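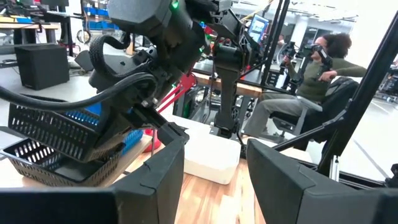 Cell 8, wrist view, operator at the controllers.

Plarngate Users Forum > Maintenance and Setup > Cable slack and strap position on the two-arm cell

vtripathi_cell8
I would be grateful for the views of other sites on cable routing for the teleoperated cell. The picture at the head of this thread comes from the wrist view. The cable leaves the arm in a wide loop toward the left, and a hook-and-loop strap is wrapped around one joint. Our written procedure calls for the strap to be inspected every 200 cycles and replaced when the hooks no longer hold. Twice in September the gripper lost its signal when the wrist was turned to its limit. Reseating the connector restored it on both occasions. I should like to know whether the loop ought to be shortened.
Vandana Tripathi

Sornis_Maint
Please do not shorten it before you have checked the full range of travel. We took in the slack on our own cell and the connector failed within 19 shifts. A generous loop does no harm provided it cannot catch on the table or the baskets.

h_bench_lead
I must disagree with the previous post. A loop of that width can catch on a basket rim when the arm is low, and there are two mesh baskets on that side of the table. Our site requires a second strap on the next segment and a shorter loop between the two. We have had no signal faults under that arrangement.

Sornis_Maint
A second strap is acceptable if it is left loose enough for the cable to slide. If it is pulled tight, the bend is moved to a single point and the jacket will split there. I have replaced two cables for that cause.

Vuvov_44
May I ask whether the green indicator stayed lit during the fault? It is lit in the picture. On our arms it remains on while the joint has power, whatever the gripper is doing, so it would not help to find a signal problem.

vtripathi_cell8
It stayed lit both times. The fault log gave code 88 and nothing further. The operator released the controllers and the arm held its position.

Vuvov_44
Then I would suspect the connector before the routing. Power down, remove it, examine the pins, and refit it with the retaining screws fully home. Run the wrist slowly to each limit with the baskets taken off the table.

h_bench_lead
I have no objection to that order of work. I would still fit the second strap.

vtripathi_cell8
Thank you all. The connector will be examined first and the loop left at its present length. A second strap, fitted loosely, has been requested through Srivastava - I will post the results of the limit test once it has been signed off.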